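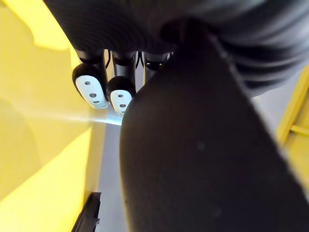
Welard hand from the wrist camera, two of the fingertip pads in view. The arm blocks the rest.

Welard four-finger-and-thumb hand vs. the plain clamp gripper, pick and place off yellow shelving. September 16, 2023. Quick writeup, more when I get time.

Short version: hand is nicer than I expected, clamp is still what I'd buy first.

Setup took most of the morning. Mechanical side fine, bolts on, cables are the annoying part. They run thin and exposed next to the fingers and I kept looking at them wondering when I'd snag one. Haven't yet. The ribbed sleeve is bulky, more than the drawings suggest, so check your clearance before you plan a reach into anything narrow. I didn't. Had to redo the approach angles on the lower shelf.

Controller is the Skovuvent box. Boots quick, menus are a mess. Default closing speed is set at 80 percent, way too fast for soft stuff. Dropped it to 40 and left it there. Grip presets save fine but you can't rename them, so I've got a sticky note with the numbers on it. Florian Coste has the same box on his bench and says the new firmware fixes that. Didn't have it for this.

Fingertips. Light colored pads, dark rim, three little holes down each face. Good grip on fabric, decent on smooth plastic, not great on glass jar lids, they want to slide. Wiped the pads down between runs and it helped a bit. 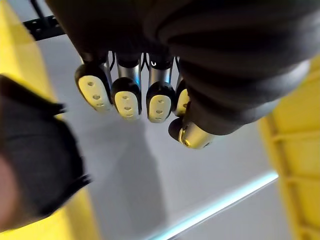
Biggest gripe is the thumb. Comes in from the side and tucks under the outer finger, so on small boxes you lose sight of the contact point completly. Wrist camera is the Wibisono one. Small, cheap, sharp enough up close on the fingertips, but anything big near the lens goes to mush and there is always something big near the lens. Would mount it further out next time. Glare off the yellow shelf didn't help either. Turned exposure down, got a bit better.

Ran 60 picks with the hand, same with the clamp. Hand was slower every time. Better on odd shapes though, the curved trays especially, where the clamp needs to come in dead straight or it skates off the rim. Géza Pálfi thinks I'm being unfair and the hand just needs its own paths. Maybe. Didn't have teh afternoon for it.

Clamp is dumb and I like it. Open, close, go. Padded stuff hangs from it fine as long as you grab low and don't swing the arm.
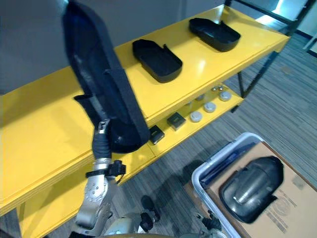

Clamp gripper with one of the long padded pieces, seen from the head camera. Trays on the top shelf, boxes and jars on the lower one.

Price: Gurnmont quoted me almost 2,000 for the hand without the controller. Clamp is a fraction of that.

Good: pads, finger feel, solid mount.
Bad: cables, thumb, preset names, bulk.

Would I keep the hand? Yes for trays and soft parts. Everything else goes to the clamp for now. Will update once the new firmware is on.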